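# Eggs on the counter: your questions answered

Hello, and thank you for looking in. A surprising amount of the post that reaches us at the Vusgate kitchen page is to do with eggs - how to keep them, what to keep them in, whether a bowl will do - so I have gathered the questions that come up most often and tried to answer them properly, with a cup of tea beside me.
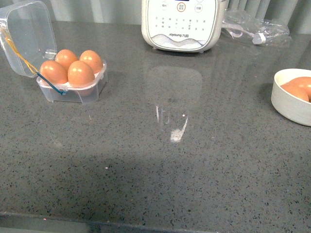 *Vusgate, 10 January 2025*

**Is one of those little clear boxes with a lid worth having?**

I think so, if you buy eggs a few at a time as I do. Four brown eggs sit very nicely in mine, each in its own moulded cup, and they don't knock together when I move the tray. It takes up hardly any room next to the appliances, and with clear plastic you can tell at a glance whether you need to go to the shop. If yours is a household that gets through a big tray every week, you will want something larger, and I wouldn't try to talk you out of it.

**How do I clean it?**

Warm water, a drop of washing-up liquid and a soft cloth, and then leave it open on the rack until it is completely dry. Go gently around the strap and the hinge. I don't put mine in the dishwasher, as I have had clear plastic come out cloudy before now, and it never quite recovered!

**Should eggs live in the fridge or on the counter?**

We keep ours in the fridge at home, at a steady temperature, and bring out what we need when we start cooking. If you prefer the counter, pick the coolest spot you have, well away from the hob and out of the sun, and try not to keep moving them back and forth between the two. Do go by the date on the carton as well. I write it on a scrap of paper when I throw the carton away (or I mean to, anyway).

**Can I just use a bowl?**

Of course you can, and for an hour or two while you are cooking it is the handiest thing in the world. Choose one with sides high enough that nothing rolls off the worktop, and don't pile the eggs up. A plain white bowl with three brown eggs in it looks rather lovely too, and I won't pretend that doesn't come into it.
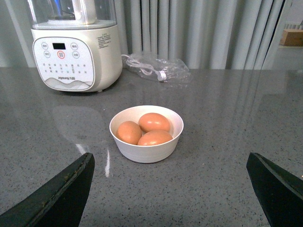
## Worktops and other bits

**What is the best way to look after a dark speckled worktop?**

A damp cloth and a dry one after it, most days. Speckles are very forgiving of crumbs, so I run my hand across before I start rolling pastry - you would be amazed what you find. If an egg breaks, use cool water first, as hot water sets the white and then you are there scraping.

**Will you be adding more questions?**

Yes, the next batch should be up in April, and I am hoping to get to pickled eggs at last.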